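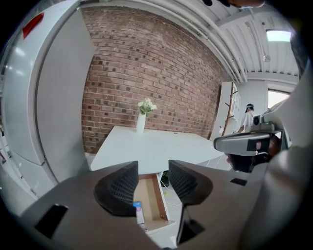 1/ Cold or cupboard: notes on where packaged food keeps best

Thread on storage temperature, pack dates and condensation. Mostly about shared kitchens and offices, where the answers differ a little from those for a family home.

2/ A fridge doesn't have a temperature. It has a range, and the number on the dial is a setting for the cooling, with no units. A dial at 3 means more cooling than a dial at 2. It says nothing in degrees.

3/ I ran a Totari logger on the middle shelf of the fridge in our Mernitz office in October. 331 readings at a fixed interval. 106 of them were above five degrees. The dial was never moved.

4/ Most of those warm readings fell in the late morning and just after lunch, when the door is opened often and warm drinks go in. Overnight the trace is a shallow sawtooth as the compressor cycles. Overnight figures alone would have made the fridge look fine.

5/ Air temperature swings more than food temperature. If you want to know what the milk is doing, put the probe in a glass of water and leave it there overnight before you trust it. The trace will be smoother and the peaks lower. I logged air, so read post 3 with that in mind.

6/ Door shelves are normally the warmest place. Fine for mustard, jam and most bottled sauces. Poor for milk, although that is where the bottle rack is fitted on nearly every model sold.

7/ On dates. In the UK "use by" is about safety and "best before" is about quality. Both assume the storage printed on the pack. A best before date on a packet that has spent a week on a radiator shelf doesn't mean much.

8/ "Once opened, use within three days" overrides the long date. In a shared fridge the opening date is the one piece of information missing from almost every pack. A strip of tape and a pen fixes this. We keep both on top of the microwave.

9/ Dry goods: biscuits, crackers, crispbread, cereal bars. What matters is moisture, and temperature comes a long way second. An unopened foil or film wrapper keeps moisture out well enough for the printed life. An opened one does very little, even with the end folded over.

10/ Putting opened biscuits in the fridge makes them worse. Every time the packet comes out into a warm room, water condenses on the cold surfaces. A lidded tin at room temperature does better.
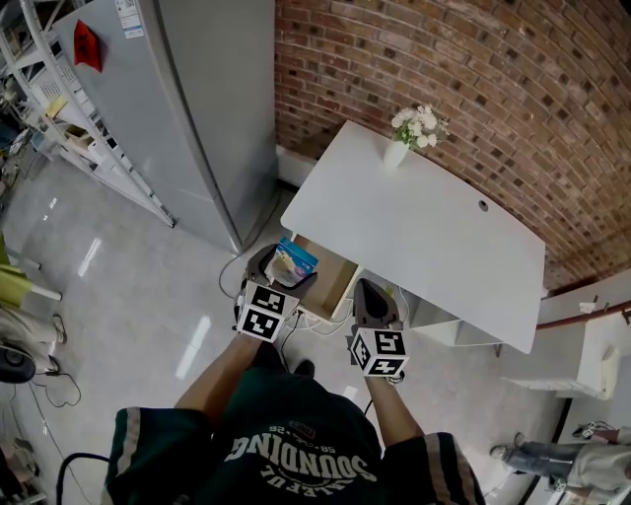 Desk drawer, open, with a small packet above it.

11/ Drawers are underrated for dry goods. Dark, steady in temperature if kept off an outside wall, and out of the sun. The drawbacks are crumbs and forgetting. Wrapped portions deal with the first.

12/ Chocolate is the awkward case. It wants cool and steady, somewhere in the mid to high teens. A fridge is too cold and too damp, and you get sugar bloom: a dull, rough grey surface left when condensation dissolves the sugar and then dries. A warm drawer gives fat bloom, paler and smoother. Both are safe to eat. Neither looks good.

13/ If chocolate has to go in the fridge in a hot spell, seal it in a box first and let the box come back to room temperature before you open it. The water then condenses on the box.

14/ Coffee. Ground coffee in a shared fridge picks up smells and moisture. Cupboard, airtight, small packs. We dropped from the kilo bag to 500 g of the Ferkex medium roast and it gets used before it goes flat. Slightly dearer per cup.

15/ Bread stales faster in a fridge than on the counter. The starch recrystallises quickest a few degrees above freezing. Freeze it sliced or leave it out. Mould is slower in the cold, so for a loaf that will only ever be toasted the fridge is defensible.

16/ Fridge settings we ended up with: dial one step colder, milk moved to the back of the lowest shelf, drinks cooled in the door. I logged again for a shorter period. Fewer warm readings, but the second run was quieter in terms of people, so I wouldn't lean on it.

17/ Two things I haven't tested: whether filling the empty shelves with water bottles helps much (it should slow the swings, it won't alter the average), and whether the door seal is sound. The paper strip test is on the list.

18/ Several replies asked about the logger. Any cheap one will do if you check it in crushed ice and water first and write down the offset. Mine read 0.4 high. The figures in post 3 are corrected for that.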